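Section 4: Getting your water softener going

If you've followed me this far, the Laltenar is standing next to your main shutoff, the bypass is open and nothing's dripping. Great! Now for the salt and the settings, and I promise this bit is easier than the plumbing.

1. Lift the lid and pour in two bags of pellets. I use the plain Dinness ones (the cheap blue-label bags), but any pellet salt is fine. Please don't use rock salt, it leaves a gritty sludge at the bottom and you'll be scooping it out by hand.

2. Add water up to the lower line. You only do this once, the softener tops itself up afterward.

3. Plug it in and set the clock. I run my cleaning cycle at 2 a.m., when everybody's asleep and no one wants a shower.

4. Dip a test strip in cold tap water, read the hardness and type it in. Mine said 32, and my neighbor Keerthana Nair got exactly the same.

CAUTION: Turn the bypass valve slowly. If you yank it, you can knock the resin loose, and then you've got little amber beads in every faucet screen in the house.

5. Go to the kitchen and turn down the softener setting on your dishwasher, if it has one. Mine was still on the highest number from the old days!

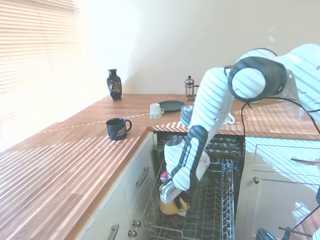

Step 5: with the dishwasher open, look up the softener setting in its own manual.

6. Cut back on detergent too. Start with half of what you normally use and go up from there if the plates feel greasy.

7. Run the first cleaning cycle by holding the Stimik button until it beeps twice. It takes 107 minutes on my model, and it gurgles a lot. 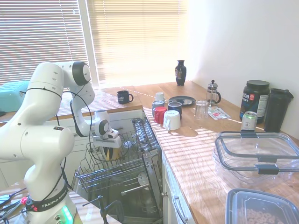

While that's going, write the salt date on a bit of tape and stick it under the lid. I go through a bag every six weeks or so, more in September when we have a houseful.

NOTE: If the display shows E4, the drain hose is probably kinked. Straighten it and hold the button again. If it still shows E4 after that, skip ahead to Section 7.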